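Robot arm on our packing line, what it changed so far (long)

Posted by tilt_shift_sabina
September 23, 2019

Hi all, Sabina Kováčik again, the one who asked about anti-fatigue mats last year. A few of you wanted to know how it went after Skemex put the arm in at our building, so I'm finally sitting down to type it up!

Before the arm we had two people per shift doing nothing but picking and placing. 1349 pieces on a good day, and my shoulder knew about every one of them. Now the arm does the plain picks and we do the odd shapes, the restarts and the checking. I went from packer to "cell operator" (same locker, new badge, 54 cents more an hour).

The part I like is that I can pull up the wrist camera on the tablet and see what it sees, sort of. When it's swinging, you get this: 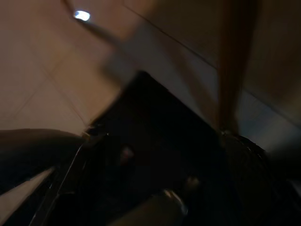 Wrist cam in mid-move. Dark stuff is the gripper, tan is tile.

You learn to read these after a while. I couldn't tell you for sure if that brown upright bit is in the grip or just next to it, and that's pretty much my job now, waiting for the picture to settle and deciding if I need to walk over.

-----

husky_lineman wrote:

54 cents for babysitting a machine that does two people's work? Where did the other person go?

-----

tilt_shift_sabina wrote:

Fair question. Romana moved to returns. She picked it, but I wouldn't say she had a lot to pick from.

-----

romana_j wrote:

Romana Jurčo here, hello, yes I read this forum too :) Returns is fine. My wrists are better. What I miss is talking. We used to chat the whole shift and now Sabina stares at a tablet and I'm by the back door with a scanner.

-----

pallet_pete wrote:

We had one at Husier and I'd take it over hand packing any day. No lifting, and I learned to fix my own faults. Husky, you're acting like the old job was great. I did 200 cartons before lunch for years and my back is shot.

-----

husky_lineman wrote:

Never said it was great, I said she should get paid for it. If she's clearing faults and reading camera pictures that blurry, that's a tech's work. Ask for the tech rate.

-----

pallet_pete wrote:

OK, on that we agree. Sabina, do you log your stops? I did, 229 in my first month, and I brought the list to my review.

-----

tilt_shift_sabina wrote:

I don't, but I'm starting tomorrow. Reviews are in December so I've got time. Pete, did you write down the reason too or just the time?

-----

pallet_pete wrote:

Both. Time, reason, how long it was down. Cheap notebook, kept it in my apron.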